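Switching the phone off at dinner – does it help anyone?
Print this page | E-mail this thread
Comments: 15 | Shares: 70

lenance
I want to ask how other families do this. Since spring we have a rule that all phones are off from dinner until morning. Off, so no silent mode. My husband and I keep it well, our older daughter keeps it with a long face. I sleep better, but I miss calls from my mother, who goes to bed late and likes to talk at ten.

gridberg_581
We tried the same and stopped after two weeks. My work can call at night, and I was turning the phone on every hour to check, so I was more nervous than before. Now it stays on in the hallway with the ringer loud. If it rings, I walk.

Urnetti
I don't agree with the hallway. When it is on, you listen for it. I did this for a year and I heard every small sound from there, also the sounds that did not exist. Off is off.

gridberg_581
That is maybe you, Urnetti. I hear nothing until it rings.

rutkowska
Lenance, do you have a landline? We took one again for my parents and only four people have the number. It costs us 900 a year with the internet included, and the internet we would pay anyway. The phone itself I found at a flea market. It has a cord, so the calls are shorter also.

lenance
No landline, but I will ask the provider. I did not think of this. Does it work if the power goes out?

rutkowska
Ours does not, it goes through the router. Ask them before you sign.

Urnetti
For me the place is important too. Mine lies on the table on the flowered surface, screen up and dark, and I can see it is off. In a drawer I would think about it more.

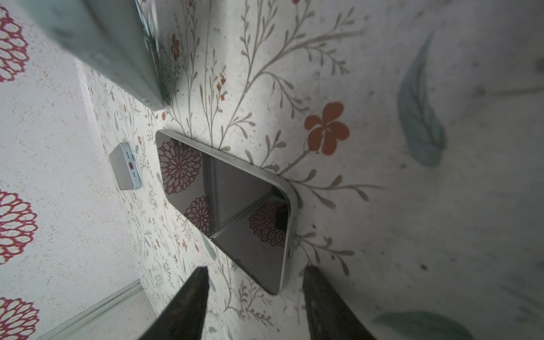
Last changed by Urnetti, July 2024

gridberg_581
On the table where you eat? Then I prefer my hallway. A phone next to the plate is still a guest at dinner, even a dark one.

Urnetti
We eat in the kitchen. This is the other table.

gridberg_581
Okay, then I take it back. But half of it only.

lenance
I spoke with my mother. She will call before dinner until August and then we decide about the landline. She was a little offended – she says that before dinner she has nothing to tell yet.

rutkowska
My mother said the same thing. Give her a week or two. And write here what the provider answers about the router, our contract is also ending soon.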